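Slide 1: Title
The Cup at the Back of the Cupboard: what we keep to drink from, and why

Good evening. Can everyone hear me at the back? (Wait. If they say no, ask how they heard the question.)

Thank Ashton Paewai for the introduction and for the loan of the hall. Mention that tea is served afterwards, in the green institutional cups, and that by then they will have opinions on them.

Say who I am: I wrote up household goods for an auction house for most of my working life. Furniture gets the glory. I got the boxes marked "kitchen, misc."

Slide 2: The cupboard test
Ask for hands. Who owns more cups than they could use if everyone they liked came round at once? Leave the hands up. Who has a cup they would never give to a guest? And who has one they would only give to a guest?

Pause here, people like to tell their neighbour about it.

The point to get across: hardly anyone chooses a cupboard of cups. It builds up like silt. A set from a wedding, minus the ones that broke. A mug from an employer who later made you redundant. Something with a cathedral on it.

Slide 3: Handles
Early tea bowls in Britain had no handle, following the Chinese ones they came in with. You held the thing by rim and foot and hoped. Handles arrived in earnest during the eighteenth century, and we have been arguing about them ever since.

Two schools. The one-finger handle, which looks refined and gives you a burnt knuckle. The four-finger handle, which is comfortable and makes everyone look like a bricklayer. My mother held that the first was for visitors and the second for people who were actually thirsty.

(Pass round the two cups from the bag. Do not pass round the good one. Remember what happened in Leominster.)

Slide 4: The saucer, its rise and long retirement
People did drink from the saucer. It cooled the tea faster, and for a time it was perfectly respectable. Then it became common, then it became comic, and now you'd be asked if you were feeling all right.

The saucer's second career was holding the spoon. Its third was under a plant pot. If time is short, skip the bit about the cat.

Slide 5: The Tristo years
Rommel Abella kindly lent me his collection for this section. Tristo made canteen ware, mostly for works kitchens and schools: thick rims, straight sides, and a weight that could stun a heifer. Rommel has 911 pieces and a very patient wife.

What to look for in canteen ware:
The rim is rolled, so it chips less.
The foot is narrow enough to stack inside the cup beneath.
The colour is whatever was cheap that December.

Rommel once dropped one down a stone staircase for my benefit. It lost to the last step, but only on points. He had 30 more of the same, he said, and fetched the dustpan.

Slide 6: Stacking, or the caterer's revenge
Any cup looks good alone. The real test is how it behaves in a pile of 60 at the end of a funeral tea.

Urkico's flared cup of the following decade was very handsome and would not stack at all. It leaned. Hotels bought it, and hotels regretted it, and it now turns up in charity shops in twos and threes, still leaning.

Skotik went the other way and made one that stacked so snugly you needed hot water and bad language to part them. I own four. As far as I know they are still one object.

Slide 7: Plain cylinders
At some point the designers gave up on curves. Straight sides, no fuss, one dark colour. I was rude about these for years in print, and I'd like it noted that I have come round. A small dark blue cup above a white surface is hard to improve on. It shows you exactly where it is, which matters more every year. 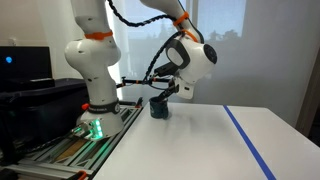
Slide 8: What we say about the chipped one
Read the Phan letter here, slowly. Mrs Phan wrote to me after a piece I did on throwing out chipped china, and she was not in favour. Her father's cup had a chip at the lip, so the family learnt to drink from the other side. When he died they found all of them turned their cups the same way, chip or no chip.

Leave a moment after that. Don't add anything, I always add something and it's always worse.

Slide 9: Practical bits
For tannin stains, bicarbonate of soda and a damp cloth. Go gently on gilding.
Don't hang a good cup by its handle if there's a hairline crack near the join.
If you must glue one, retire it to pens.
Nothing with a gold rim in the microwave – ask me how I know.

Slide 10: Questions
The usual ones, with answers. Milk first: I don't mind, and I won't be drawn. Is it worth anything: probably not, but bring it up and I'll look. Can you date it from the mark: sometimes, if you can still read the mark.

If Rommel is in the room, get him to stand up. Then tea. Bring the two cups back to the bag and count them before anybody puts a coat on.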